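Subject: Re: [dictation-users] Semaan 3000 and the 401 error

> Has anyone got Semaan 3000 to keep its voice profile? Mine
> forgets me after every update and then throws a 401.

Same trouble at our end. Sign out of Vasitz first, then copy the profile folder somewhere safe before you update. Mine now spells "colour" properly, though it still hears "Skovstead" as "scoff instead".
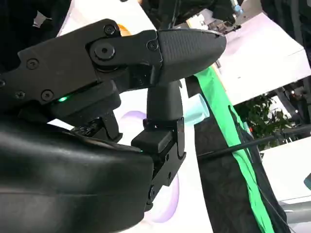 Gripper fingers, close up

The old Prolton 2000 never forgot a voice. It never understood one either, so perhaps that's no great loss. 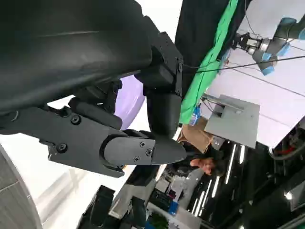 MICROPHONES

Any USB headset will do. Redo the training passage if you swap, all dreary pages of it.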